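June, late

Finished the decluttering book Shirley Petrenko lent me. Took me 10 days, and I could have got the whole of it from the back cover. Own less, feel more. She swears it changed her life, though her garage in Kilside still looks the way it did last summer, so I have my doubts about whose life we mean.

The author says a person needs a "home" for every object and that the mind will quiet down once each one has it. My mind was never loud about the batteries. I did the kitchen drawer anyway, to be fair to her, and now I can't find the good scissors. They were in that drawer for 7 years and I could find them in the dark.

Sharada Bhat called after supper. She's paid for the Devadiga course, three evenings at the hall in Driltside, and wants me to come along. I asked what they do for three evenings. Sorting, she said. I asked what gets sorted. She said it was more about the feeling of it. I told her I'd think it over, and we both know what that means.

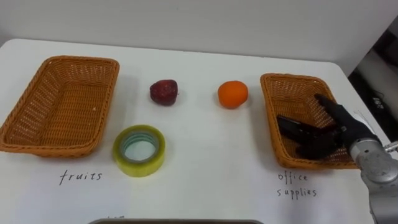 Labels are where the book loses me for good. Chapter three wants a name on everything, jars and shelves and the boxes under the bed, and I live alone and know what flour looks like. Handwritten ones in front of a couple of woven baskets look nice enough on a white table with one apple and one orange for company. My table has the mail on it, and the mail doesn't stay put for a label. Book goes back to Shirley tomorrow. Must look for the scissors first.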